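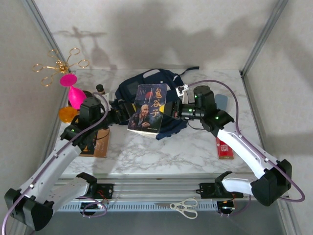

Trokura is my list of things that have ended up on tables when they ought to be in bags, boxes, drawers or on shelves, along with where each one is meant to go. I started it as a packing list for one weekend away and it got rather out of hand (as lists do!). Every row is one thing on one tabletop. So a dark blue paperback with 鬼谷子 in big gold characters, lying on top of a crumpled navy fabric bag, gets a row for the book and another for the bag, and the book's row says it rests on the bag. It doesn't say it's in the bag, and it doesn't say it's going in either, unless I know that. You'd be amazed how much muddle I had in the early rows from mixing those up.

What you get

Two files. The main one, trokura.csv, has 3,143 rows of things. The second, places.csv, has 400 rows of places where things can go: tote bags, shoeboxes, the drawer under the kettle, the hook behind the door, that kind of stuff. The place names in the first file match the second exactly, capitals and all. If you spot one that doesn't, it's a slip of mine and I'd love to hear.

This is version 2, put up on 24/01/2025. Version 1 is still in the old folder if you were using it, but please don't mix rows from the two. I renumbered everything and there's no tidy way of matching them up.

The columns

There are 12 in trokura.csv. I've kept the names short and lower case.

id – a plain number, never reused
table – which tabletop the thing was on
item – what it is, in the words I'd use to ask someone to pass it over
kind – book, bag, box, tool, stationery, kitchen, ornament, clothing, or odd
colour – one or two words, main colour first
size – pocket, hand, arm or lap
floppy – yes, no or a bit
rests on – the table itself, or the id of whatever is underneath
goes in – a place from places.csv, or blank
stays out – yes if it lives on the table and should be left alone
wording – how the thing's label or cover reads, copied as it is
notes – anything else, sometimes at length, sorry

Size needs a word of explanation. Pocket means it would go in a coat pocket. Hand means I can pick it up in one hand without thinking. Arm means I'd tuck it under my arm, and lap means I'd want to be sitting down with it. I did try proper measurements for a bit and it was dreadful, I kept losing the tape measure, and half the things are soft anyway. What do you measure on a crumpled bag?

Wording is copied in the original script wherever I could manage it. I don't translate titles and I don't swap in an English one, even if there's a well-known English version. Files are saved as UTF-8, so if your spreadsheet shows you a row of little question marks, import the file and choose the encoding by hand. Double-clicking it is asking for trouble.

How I name things

Kind was the hardest column by miles. Scissors are a tool when they're in the kitchen drawer and stationery when they're next to the sticky tape, which is plainly silly, so in this version scissors are always a tool. White-handled, orange-handled, giant dressmaking ones, all of them. Same with pens, which are always stationery even if they live in a toolbox.

Then there are the things I can't name. I used to guess. Something pink and plastic shaped like a funnel, with a wide round top, would go down as "funnel" and I'd move on feeling pleased with myself. Now it goes down as "pink funnel-shaped thing" with kind set to odd, and it stays that way until I find out. Looping gold wire with curly bits gets "gold wire ornament", and I'm happy enough with that one. A translucent orange rounded thing is "orange rounded thing". It reads a bit daft when you scroll through, but a vague row is far more use to me later than a confident wrong one.

Boxes are boxes until I know what's in them. A brown paper box with a dark label is entered as exactly that, kind box, and the goes in column is left blank. I got caught out badly here in version 1, where I'd written what I assumed was inside, and then had a tea box full of picture hooks sitting under "kitchen". If the box gets opened later, whatever comes out has its own row with "rests on" pointing back at the box. Yes, I know "rests on" is a funny name for being inside something. There's a note saying "inside" on each of those rows, and I may give it a column of its own one day.

Bags, my favourite bit

Bags cause about as much trouble as everything else put together. A bag can be a thing on the table and a place for things to go, sometimes at the same moment. My rule is that every bag on a table has a row in trokura.csv, and it only has a row in places.csv as well if something is supposed to live in it. The old canvas one I take to the market has both. A carrier bag that's simply lying there has the one.

Straps aren't separate items. Neither are zips, toggles or patches. A bag charm is separate if it unclips, and I did test them all, which took most of an evening and I enjoyed it more than I should admit.

If a bag is folded I put "folded" in notes, and if it's crumpled I put "crumpled". It does matter for packing! A crumpled fabric bag with a book on top takes up a surprising amount of table, and you have to move the book before you can even see how big the bag is. So when I'm making a packing order from the list, I work from the top of each pile downwards: anything resting on something else gets moved first, then the bag gets shaken out, then the flat heavy things go in against the back. Books before jumpers. Scissors closed and in a side pocket, or in a case if there is one, and never loose on top of anything knitted. I have learned that the hard way, with a rather nice green cardigan.

Where the rows come from

Mostly from tables in my own house and from the community rooms in Moltdale, where I help clear up after the craft mornings. A smaller batch came from the Magbanua reading room, which has long tables and a wonderful habit of collecting single gloves. I write things down on paper first, at the table, then type them up the same evening while I can still read my handwriting. Colours are what I saw in whatever light there was, so navy, black and very dark green are the ones to be wary of. If you're going to filter on colour, treat those three as one group.

Nothing personal goes in. If a thing has somebody's name or address written on it, the wording column says "name" or "address" and that's all. Letters are entered as "letter". Prescriptions I leave out altogether.

Using it with Jemeo

Jemeo is the little packing planner I wrote to go with the list. You give it a table and a set of places, and it prints an order to put things away in. You don't need it to use the files, they open in anything. If you do want it, put both files in the same folder as the program and type:

jemeo plan --table kitchen

It will grumble if a thing has nowhere to go, and list those at the end under "still out". Anything marked yes under stays out is skipped completely. I added that after it kept trying to put the fruit bowl in a shoebox.

It doesn't know about weight. It has no idea a book is heavier than a scarf, it only knows that the scarf is floppy and the book isn't, and puts the floppy things in last. For a tote bag that works nicely. For a rucksack I'd check the order yourself before you trust your sandwiches to it.

Things I know are wrong

Too many books. I like books and I notice them, so they're over-represented, and if you work out any sort of average from this list it will be an average of a table belonging to someone who reads at meals.

Small things behind big things get missed. If there's a cereal packet at the front of a table, assume I've lost at least a teaspoon behind it.

Colour names wander. I was writing "grey-blue" and "blue-grey" for the same shade for months. I've merged those now, but I suspect "cream" and "off-white" are up to the same trick.

Flat things leaning against walls are entered as resting on the table, with "leaning" in notes. A few older rows have nothing in notes and I can't remember which way up they were.

The kind "odd" is still too big. Please send suggestions, though I will ask you why before I change anything.

Sending me corrections

Open an issue with the id, the column and what you think it should say. One issue per row is easiest for me, even if it feels fussy. If you want to send your own table, brilliant – use the blank sheet in the templates folder, fill in one line per thing, and leave goes in empty wherever you're not sure. Blank is fine. I'd much sooner have blanks.

Please don't tidy the table first.

Licence

Use the files however you like, at home, in a class, in something you sell. Say they came from Trokura and give the version number. Jemeo is under the same terms, and comes with no promises at all about your sandwiches.

Next jobs: split up "odd", sort out "inside", and finish typing up the glove shelf.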